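Stostholm arm, ticket 61: gripper drops the cube on the way to the pads
Status: open

Picking this back up on Saturday with coffee. Short version for anybody new - the home-built arm grabs the cube fine in the sim, then lets go partway through the lift. Four runs out of four last night, so at least it's consistent!

Things I've tried so far:

Bumped finger friction way up. No change.
Slowed the lift to half speed. It drops later, but it still drops.
Went through the log line by line (2,027 lines, my eyes hurt) and the grip force falls to zero at step 613 every time. Same step! That smells like a timer to me, so I'm going after the Drusto controller script next.

Dalibor asked whether the wrist view was even pointing at the right thing. I pulled a render and it looks okay to me, cube up close with the finger on its right side and the colored panels behind it.

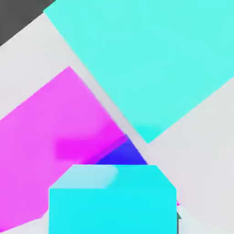

Ilham Wibisono
Arm build lead, Stostholm shared workshop

The pink panel has a blurry darker smear on it and I don't know if that's a shadow or a texture problem. Brynhildur, you set up the materials, can you take a look? I'm leaving the lights alone until you've answered. Meanwhile I'll comment out the timeout in the script and rerun with the old friction values.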